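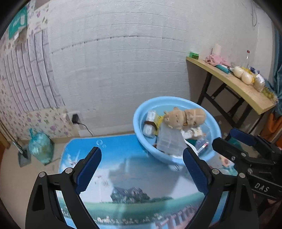 Adbridge, December

Ear still feels full after a pool session – can I do my checkout dives?

siltline_b
I'm partway through my open water course with Morikawa and did the last pool session yesterday. I had the end of a cold but felt fine otherwise. Going down to the deep end (10 feet) my right ear got tight and I had trouble clearing it. I got it to squeak a little and kept going because everybody else was already on the bottom. It hurt for a minute and then eased off.

Today the ear feels full, like there is water in it. My hearing on that side is a bit dull. It doesn't really hurt unless I blow my nose. No blood, no dizziness. My checkout dives are at the Jiltov quarry in 6 days and I would lose my deposit if I cancel late. Can I take a decongestant beforehand and go? A friend also told me to try vented ear plugs. I have a bottle of Prelance ear rinse at home too and don't know if I should use it.

finsandfreight
I'm not a doctor, just someone who has done this to himself twice. What you describe sounds like a mild ear squeeze. When you go down and can't get air into the middle ear, the eardrum gets pulled inward and the lining swells and can leak fluid. That would explain the full feeling and the dull hearing. The fluid is behind the eardrum, so nothing you put in the ear canal is going to drain it. I would leave the rinse alone until somebody has looked in there, because you don't want to put drops in if there is a small hole.

Don't dive until it feels normal and you can clear both ears easily on dry land. Mild ones can settle in a few days but some take a few weeks. Get it looked at this week, and tell them you want to dive, since they will be more careful about it. If you get spinning, ringing, blood or fluid coming out, or a sudden drop in hearing, go the same day.

On the decongestant, I wouldn't use it to force a dive on a sick ear. It can wear off while you are down, and then the air has trouble getting out on the way up. You can always put off going down. You can't stay down.

Don't pop your ear hard to test it either. Gentle swallowing is fine.

Call the shop now about the deposit. Most will move you to a later date for a medical reason, and you may need a note. 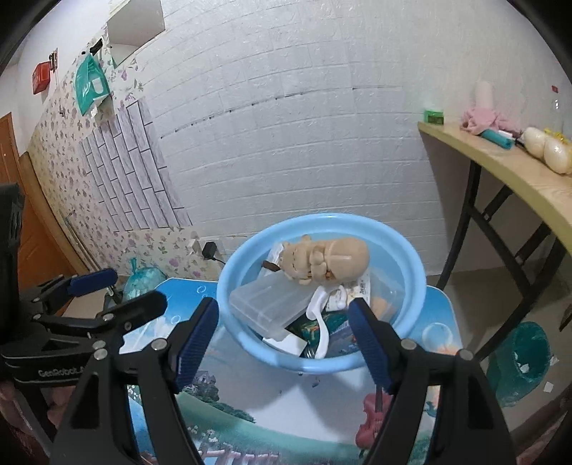 wetgloves says the answer above is right about waiting, but wants to add something on how you go down once you are cleared. Start clearing at the surface before your head goes under, then every couple of feet, before you feel anything. The first 10 feet are where the pressure changes fastest, so that is where most new divers get in trouble. Go feet first and hold the line. If it doesn't clear, come up a little, try again gently, and signal your instructor. It doesn't matter if the rest of the group is waiting. At Jiltov the training platform is shallow, though the bottom drops to up to 70 feet farther out, and you won't need to go anywhere near that. Cold water on your head can make clearing harder too, so wear a hood that isn't too tight and let some water into it before you descend.

mudbottom5
i just took a pill and went, was fine. plugs never did anything for me

finsandfreight
Solid plugs are a bad idea on any dive. Vented ones are sold for it, but they won't fix a swollen tube. Ask whoever looks at the ear.

siltline_b
Thanks. I called and they can move me to the next group, no charge with a note. Appointment is tomorrow at 5.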